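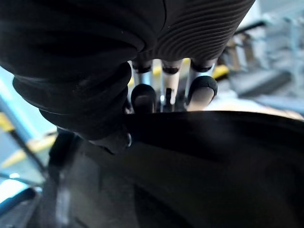

Notebook, community radio bench, Irnolwood
September, entry 15

Continuing with the Vangate transmitter chain and the audio archive for the minority-language service. Notes split into RF, studio, archive.

RF

Swapped the jumper between exciter and low-pass filter. The old one read fine on continuity but reflected power climbed whenever the cabinet door was shut. With the new jumper, reflected power stays flat with the door open or closed. Set output to 420 W and left it there. License allows more, but the supply fan is noisy above that level and the coverage complaints are not a power problem anyway.

Complaints come from the Trirkberg side of the ridge. Listeners there get the state relay clearly and lose us after the second bend in the valley road. Path profile shows the ridge in the way by a wide margin. A relay on the school roof would fix it. The district has not answered the site request. The application was sent in both languages; the acknowledgment came back in one. Copy is in the blue folder for the complaint file, next to the earlier ones.

Studio

Mic channel 3 hum traced to the desk lamp supply. Lamp moved to the other outlet strip, hum gone. Do not move it back.

Compressor settings for the phone-in hour were too heavy. Callers on poor lines came up with all their background noise and sounded angry when they were not. This matters on the land-rights program, where the tone of a call gets quoted afterward. New settings: ratio 3:1, slower release, gate off. Checked against recordings of the last phone-in. Speech is less even but easier to follow. Presenters will have to ride the fader.

Delay unit: confirmed 15 seconds. The editorial rule on slurs assumes the full delay, so whoever resets the unit after a power cut must check the display. It comes back up at zero. Label put on the rack, both languages.

Archive

Count after the import is 2,733 items. That includes the Dumitrescu tapes, which came in with no consent sheets. Those are flagged closed until the families named on the boxes are reached. No airing, no excerpts, no sharing of the transcripts. Several of the tapes describe the clearances by village and household, and people can be identified from them easily.

Language tags are a mess. The old catalog has one code for "local" and puts four different languages under it. Two of them are not mutually intelligible. Started a new field and left the old one in place so the paper index still matches. Where the speaker names their own language on tape, use that name. Where they do not, leave the field blank and do not guess from the village. Guessing is how the old catalog got this way.

Transfer speed check: one reel from the second box runs slow against the reference tone. Re-transferred, pitch now correct. The rest of that box needs the same check before anyone transcribes from it.

Open

Relay site: write to the district again, ask for a reply in the language of the application.
Second box, remaining reels, speed check.
Consent form wording. The current draft says "community use", and the two villages read that differently. Needs a plain sentence about rebroadcast by other stations.
Spare jumper of the same length. The used one was the last.
Backup drive B reported a slow sector during the copy. Replace before the next import. Drive A verified clean at 16:40.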